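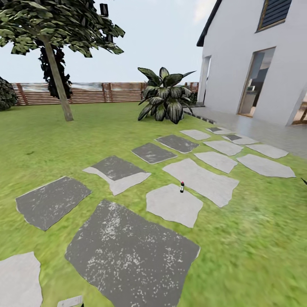 Simulated Home Robots Still Struggle With Picking Up After Dinner

Picking a bottle up off the lawn takes a teenager a few seconds, once the teenager has been asked enough times. For the household robots now being trained in computer-built homes, it remains a fair day's work.

Sitex, a company that makes control software for robot arms, opened its spring trials to visitors on Tuesday. There was no robot in the room. The trials run entirely in simulation, in a make-believe house and yard called Brondodon, and visitors watched on a pair of screens while the software tried its hand at clearing up indoors and out.

The headline number, handed out on a printed sheet at the door, was 90 percent. That is the share of attempts in which the software closed its gripper on the right object. It sounds like a machine nearly ready for the kitchen. The second page of the same sheet told a slower story. A chore counts as finished only when the object has been picked up, carried and set down where it belongs, and by that measure the software completed 5 of its 24 assigned chores without a person stepping in to restart it.

Company staff said the gap between the two numbers was expected at this stage. Perhaps so, but the first number is the one in the brochure.

A good part of the trouble comes from what the software can see. A person reaching for a pot remembers the rest of the kitchen. A camera close to the fingers gets a narrow view, and a large dark object can take up most of it. Several restarts on Tuesday came at just this point, with the software waiting, apparently unsure where the thing it was reaching for began and ended.

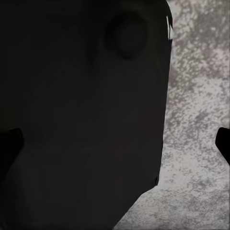

A simulated close-up from the Brondodon trials, with gripper fingers at either side and a speckled surface at right.

Sitex is not alone in making promises. Pulent, which sells shelf-stocking systems to small grocers, has said its machines will handle mixed goods on the shop floor "soon," a word it has now used in 3 product announcements. A hardware chain, Ebihara, tried a Pulent unit in one store and kept it to boxed goods of a single size. Bagged and loose stock went back to the night crew, who had been doing it anyway.

There are sensible arguments for practicing in simulation. A dropped glass costs nothing. The furniture can be moved without anyone lifting it, and the same chore can be run again and again while the staff are at lunch. Sitex says the method has cut its development time, though it declined to say by how much.

What a simulated house leaves out is harder to put on a sheet. Real lawns are lumpy. Real counters have crumbs, a puddle by the sink and a stack of mail on top of the thing you want. A program that needs help in a tidy made-up yard has a long way to go before it meets a wet one with a dog in it.

Nor does the company yet have a good answer on price. Staff would not discuss what a finished home system might cost, or who would be called out when it stopped halfway through the dishes. One visitor asked whether the robot could be left alone in the house. The reply was that supervised use would be recommended at first — in other words, the owner stands and watches.

Sitex plans another round of trials with a longer list of chores, including loading a dishwasher and bringing in items from the patio. The company said it would publish the completed-chore figure alongside the grip figure next time. It did not say which would go on the first page.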